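Zunlow Cell Users Group
Minutes of the meeting held 31 Dec 2024

Present: the cell operators, the integration lead, the site safety officer, one representative of Navaratnam (arm maintenance) by phone.
Apologies: the Clitness purchasing contact.

1. Minutes of the last meeting

Agreed without changes. The action on spare fuses is closed. The action on the door label is carried forward.

2. Dropped tips during rack transfer

The integration lead reported on the fault logged in the second week of December. The arm was running the tip transfer overnight with no operator in the room. The job was set for 2,000 transfers. It stopped at 72 with a position error on the wrist joint.

When the day operator came in, there were tips on the board and two on the floor. The log showed every one of the last 57 transfers as complete. The log marks a transfer as complete when the fingers reach their open position over the target rack, and there is no check that a tip was in the fingers to begin with. Nobody at the meeting could say how many of the 57 had gone into the rack correctly. The tips were swept up before anyone thought to compare them with the log.

The operators said they had seen single drops before on this job and had put them down to bad tips. These had not been written up. The safety officer asked that all drops be written up from now on, including single ones, with the time and the rack position.

3. Cause

The integration lead has been through the motion files. The pick height was taught with the old boxes. The boxes now in use come from Jokedent and the rack plate sits a little lower, so the fingers were closing near the top end of the tip. A grip that high can hold when the arm moves slowly. The overnight job ran at full speed.

The position error is a separate matter in the lead's view. Navaratnam is not convinced of this. Their representative said a wrist joint does not normally fault on a load as small as a pipette tip and asked if the arm could have touched a box lid. The motion files show the path crossing the lid side of one box with very little clearance. No marks were found on the lid, but lids get moved by hand when the boxes are changed, and it may not have been where it was taught.

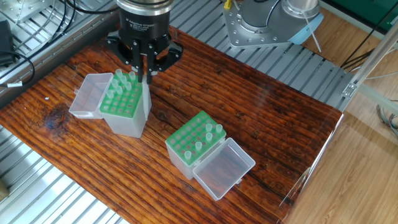 The pick height has been taught again for both box positions. Trial runs since then have been at reduced speed, always with an operator standing by. No drops have been written up during these runs. The lead wants more runs before the speed is raised and will not agree to overnight work until the grip check is in place.

There was discussion of whether the boxes should be clamped. At present they sit on the board and are placed by eye. One operator said clamps would slow down changeover. The lead said a pair of low stops would be enough and would cost very little. Agreed to try stops first.

4. Safety

The safety officer raised the way the arm was restarted. The operator on the day cleared the fault from the panel, then reached across the board to pick up tips while the arm was still powered. The arm did not move and there was no injury. It is still a breach of the cell rules and has been recorded as a near miss.

The operator said the rule sheet by the panel covers stopping the arm but says nothing on clearing up after a fault. The safety officer checked and this is correct. The sheet will be rewritten. Until then, the arm is to be powered down and the key removed before anyone reaches over the board for any reason.

The question of tips on the floor was also raised, as they roll underfoot. Floor to be checked at the start and end of each shift.

5. Navaratnam service visit

The wrist joint will be inspected at the next visit. Navaratnam asked for the fault log and the motion files in advance. They quoted 2,111 for the visit, including travel. The lead thought part of this should fall under the existing contract and will take it up with them outside the meeting.

6. Any other business

Clitness has asked if the cell can be shown to visitors. Not until the actions below are closed.

The door label has come back from the printer with the wrong room number and will be reordered.

Actions

Grip check to be added before a transfer is logged as complete: integration lead
Low stops for both boxes: integration lead
Rule sheet rewritten to cover clearing up after a fault: safety officer
Drop record sheet placed by the panel: operators
Fault log and motion files sent to Navaratnam: integration lead
Door label reordered: operators

Next meeting to be called once the service visit has taken place.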